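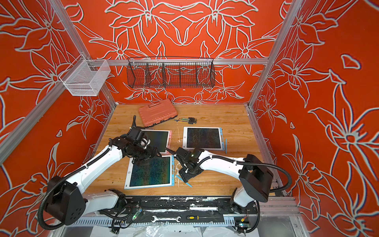

Figure 6. Lilies in white outline on an orange-red ground, back and side walls.

6. Hanging your Triltness mural

Now the fun part! By this point your walls are washed, filled, sanded and primed (Section 5), and the room is ready for pattern. Set aside an unhurried afternoon for the first wall. Big flower designs are very forgiving of small slips in the middle of a strip and much less forgiving at the seams, so most of the care in this section goes into the edges.

What you need
The mural strips, in their tube
Triltness paste powder and a clean bucket
Wide paste brush or short-pile roller
Plastic smoother and a seam roller
Level or plumb line, pencil, long metal ruler
Snap-off knife with plenty of new blades
Two sponges, one for paste and one for clean water
Stepladder

Caution: Turn off the power at the breaker before you take the covers off switches or outlets, and leave it off until the covers are back on. Wet paste and live wiring do not mix.

6.1 Check the strips

1. Unroll the strips face up on a clean floor, in the order printed on the back of each one.
2. Look at the joins. Stems and petals should run from one strip to the next without a jump. Strips from one tube always come from one print run — if you have bought two tubes, compare the background color in daylight before you paste anything.
3. Roll each strip back up loosely with the pattern inside and stand them in order against a wall you are not working on.

Note: Deep reds and oranges look different by lamplight. If you are matching trim paint to the background, hold your swatch against the strip at the time of day you use the room most.

6.2 Find your starting line

4. Decide where the middle of the design should fall. On a back wall, a pattern that meets at the center looks wonderful when that center sits on the middle of the wall, even if the outer strips then need trimming.
5. Measure the wall, mark the middle, and draw a light vertical line from ceiling to baseboard with your level. Never trust a corner or a door frame to be straight. Mine leaned by 13 mm, and I only found out after I had hung a whole wall from it.
6. Hold the first strip up dry and check where the large flowers land. Slide it up or down until you like it, and mark the top edge in pencil.

6.3 Paste and hang

7. Pour the cold water into the bucket first, then sprinkle in the powder while stirring. Let it stand, then stir again until there are no lumps. Amounts are on the packet.
8. Brush paste onto the wall, a little wider than the strip. Triltness paper is a paste-the-wall type, so keep the back of the strip dry.
9. Set the top of the strip on your pencil mark, leaving 50 mm of spare paper above the ceiling line. Line up the long edge with your vertical line and let the rest drop.
10. Smooth from the middle out to the sides, then downward. Small bubbles usually flatten as the paper dries. Lift and relay anything larger than a coin.
11. Hang the next strip edge to edge. Match the drawing at eye level first! That is where you will see it every day, and any tiny drift near the ceiling will go unnoticed.
12. Run the seam roller lightly over the join and wipe off extra paste with the clean sponge.

Caution: Do not press hard with the seam roller. It can squeeze paste out of the join and leave a shiny track.

6.4 Corners and trimming

13. At an inside corner, measure from the last strip to the corner at the top, middle and bottom. Take the widest measurement, add 6 mm, and cut the strip lengthwise to that width. Hang it so that the extra wraps onto the side wall.
14. Draw a new vertical line on the side wall and hang the offcut from it, just covering the wrapped edge.
15. Trim at the ceiling and baseboard with the metal ruler as a guide. Snap off to a fresh blade for every cut. Dull blades tear damp paper, and it is such a pity to tear the last cut on a beautiful wall.

Note: Keep the heat low and the windows shut overnight. Fast drying pulls seams apart.

Save your longest offcuts in the tube for repairs — they also make gorgeous drawer liners. Go on to Section 7 for cleaning and sealing.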